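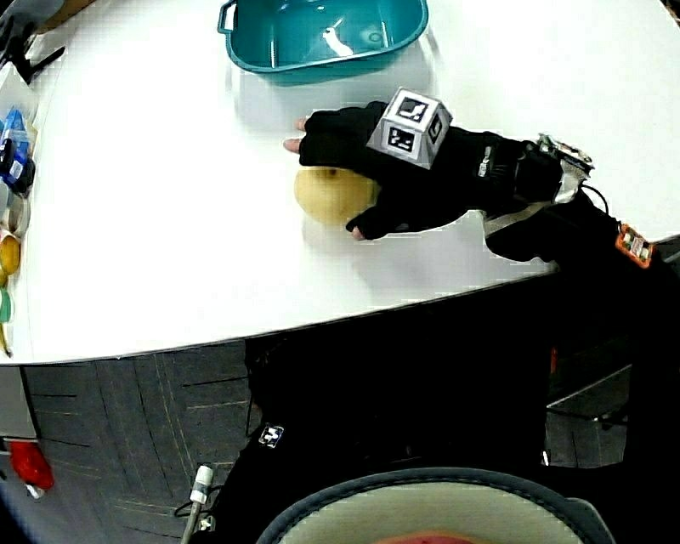 *A gloved hand over a fruit on the white table.*

## Open day at Keletti, September 19, 2019

I took tram 26 to the last stop and walked ten minutes along the canal. The entrance was free, but one had to sign a paper list at the gate.

Most of my time I spent in the old library wing. The oldest book there is from 1508, and it lies under a thick glass with very little light. The guide spoke quickly, so I missed a part about the binding. Next door was the Emora map room with 346 maps of rivers. I liked the hand-colored ones best.

Lunch was soup and bread in the Lacson hall, good and cheap. The line was long, so it is better to come before noon. In October the map room closes for repairs of the roof.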